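I've been sleeping on the Tonton pillow from Lekari for 2 months now, so I think I can finally say something useful about it. I'm a side sleeper with a cranky neck, and I've gone through more pillows than I'd like to admit (the hall closet is full of them).

## First nights

It comes rolled up tight in a plastic sleeve, and you're told to let it puff up overnight. Mine needed longer than that. The first evening it was still flat on one end, so I gave up and used my old Escobar pillow for another night. There was a smell too, a bit like a new shower curtain, but it cleared once I left the window open.

## Comfort

I was ready to hate it! The foam is firmer than I like when you first put your head down, and then it softens as it warms up. By the end of the first week I'd stopped waking up with my arm folded under the pillow to prop it up, and for me that's huge. My neck is better in the mornings — not perfect, but I can back the car out without turning my whole body.

If you sleep on your stomach, skip it. I tried for one nap and felt like I was looking over a fence. 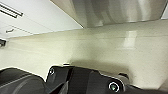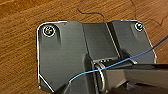 ## The cover

The cover zips off and goes in the wash on warm. It's soft and a little stretchy, and it hasn't pilled yet. The zipper is stiff though, and getting the foam back in is a wrestling match every single time. I've started putting a regular cotton pillowcase over it and washing that instead.

It does get warm. In July I was flipping it a couple of times a night, and the "cooling" side felt the same as the other one to me.

## Price

I paid 595 for a set of two with shipping, and that hurt. A single one was 357 when I ordered. Nikodbridge has a shredded foam pillow for under 200 that my sister swears by, and if you run hot I'd try that one first, mostly for the airflow.

Would I buy the Tonton again? Yes, but I'd wait for a sale and I'd get the low version. Mine is the medium, and with my mattress it's a touch too tall on nights when I roll onto my back.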